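About Harnutside

Harnutside makes tables, and the walls that go around tables. If you had a grander business in mind when you clicked on "About Us," we understand, and the door is where you left it.

We started in January, in the back half of a building that used to sell carpet. Anouk Groen had spent years fitting out other people's workrooms and had opinions about benches. Nele Koster had spent the same years working at benches and had stronger ones. The first Harnutside table wobbled. It is still in our office, with a folded Van Leeuwen invoice under one leg, and new hires are given it as a desk.

These days we have 265 benches and enclosures out in the world, most of them built to order. We do three kinds of work: plain benches, benches with walls, and what our price list calls "other," a category that has paid the rent more than once.

The walled kind is what most people call about. A customer wants a smooth top, a back, two sides and a color that won't fight with whatever they're doing in there. We offer gray. Over the years we have been asked for a different gray, and we offer that too.
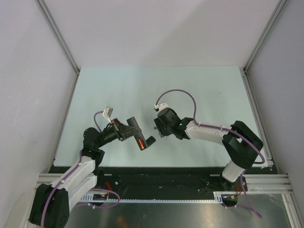 A pale top with light gray walls and aluminum framing. Purple cables, white cable tray.

Anouk draws everything. Nele builds the first one and sends the drawing back with remarks, a few of them printable. The Runesby, our standard bench, went through this so many times that its folder has its own shelf. The Tavix is the enclosure, and it was named at the end of a long afternoon. Please don't ask what it stands for. We've been making up a new answer for each trade show and would like to keep our options open.

What do we care about? Flat tops. Square corners. Calling back when we said we would. We once wrote a mission statement, 168 words long, and when we read it aloud the only part anyone could repeat was the bit about square corners.

Orders start at 2 benches, a rule we bend for schools and for anyone who sends a decent sketch. Drop by if you're nearby. The coffee is poor and the parking is excellent.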